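# The Kitchen Table After Dinner

Po-yen Pan clears his kitchen table the same way every night, and he starts with the trash. Wrappers go first, then the bags that still have something in them, then the things that belong in a cupboard. Only when the cloth is bare does he wet a sponge.

He worked it out in February, when he moved into a third-floor apartment in Grilwood with one table for everything. Meals happen there. So do bills, snacks, homework when his niece visits, and the sorting of groceries. By evening it used to hold so much that he ate standing at the counter.

"I kept buying boxes to put things in," he says. "Then I had boxes on the table."

Pan manages the stockroom at Shih, a housewares shop, and he brought some of the job home. For two weeks he wrote down what ended up on the table and where it should have gone. The list ran to 11 kinds of item, and 4 of them were packaging. Crumpled wrap and empty snack bags took up more room than the food ever had. He moved the trash can closer to the table, and most of the problem went away.

The rest was harder. Half-eaten bags of chips have no natural home in a small kitchen. Pan tried clips, then jars, and settled on a single basket on top of a cupboard. If the basket is full, he doesn't buy more snacks. His niece considers this unfair.

Sponges get their own rules. He keeps two colors going at a time, one for dishes and one for the table, and he doesn't swap them. When the dish sponge gets tired it is thrown out, never handed down. He buys the plain rectangular kind in bulk from Ciltik, a discount store two bus stops away, and rinses each one in hot water after use.

The tablecloth matters more than he expected. His first was a heavy cotton one from Breletti that had to be washed every few days and never dried flat. A patterned cloth hides a stray drop of soy sauce until he can get to it, although he admits it also hides crumbs. He wipes from the far side toward himself, into his hand, and follows the pattern so he doesn't miss a strip.

The whole job takes him eleven minutes on a bad night. He has skipped it, usually after a late shift, and says the next morning is worse than the cleaning would have been — coffee has to be made around everything, and something always gets knocked to the floor.

He isn't strict about the rest of the kitchen. Pans can stay on the stove overnight. The refrigerator gets sorted when he remembers. The table is the part he looks at over breakfast, so the table is the part he does. 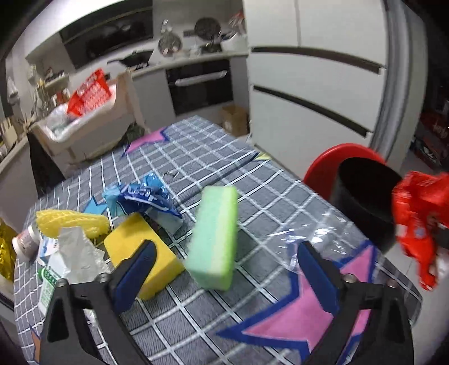

His next project is the drawer under the counter, where the spare bags go. He has opened it twice this month and closed it again both times.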